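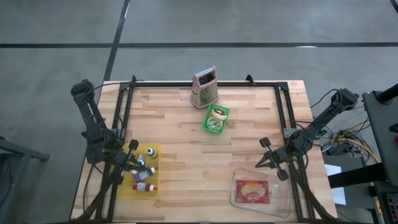 Review: Bisano Two-Arm Teaching Station, by Liltorex

Prepared by Thoa Ninh for the Equipment Desk

The Bisano station allows one operator to show a pair of robot arms a task by remote control and to save each attempt for later training. Our team used it for 30 days on tabletop sorting with trays, a green basket, small bottles and a box grater.

Control. Both arms follow the operator's hand controls closely. Phong Tạ, who recorded most of the sessions, rated the wrist movement highly and the grip force setting less so. New operators needed 10 practice attempts before their recordings were accepted.

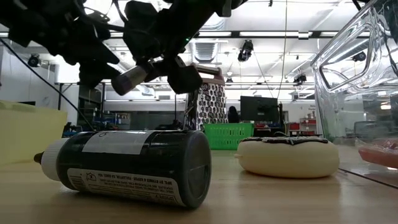
Recording an attempt takes a single pedal press, and a rejected attempt may be deleted from the same pedal. The software stores 900 attempts before older files must be moved. Giang Vũ found the file names hard to sort and has asked Liltorex for a change.

Hand guiding. The arms may also be moved directly by hand. This mode suits slow, simple motions. It is tiring with two arms, and we do not recommend it for long sessions.

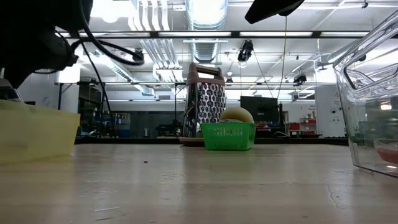

Views from table height proved useful when checking how a gripper approached tall items, and we advise buyers to plan for one. Support replied to our two requests within 48 hours.

The station is approved for purchase by departments with a trained operator. Requests should be sent to Tane Dunstan by the last Friday in August.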